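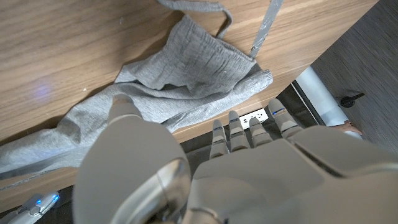 Photo: Signe Hovland

5/13/22

Day 13 of the poem-a-day month and I have written a sonnet with eleven lines. Kjell Holmgren says that's a form. Kjell says everything is a form.

Spent the morning on proofs of the Midtbø sequence for Irkia. Halfdan wants the line breaks "more reluctant." I moved three of them and moved one back, then charged myself a coffee for the labor. The print run is 127 copies, so each of my cousins can have several.

Graham Clegg emailed to ask if the long poem is really 3,747 words or if I'd counted the epigraph. I'd counted the epigraph. His limit is 3,000, and he would like it by Monday, with the ending gone. I'm fond of the ending. It has a heron in it.

Reading tonight at the library, me and two others. I go on second, after the man with the accordion. Must print the harbor one in larger type.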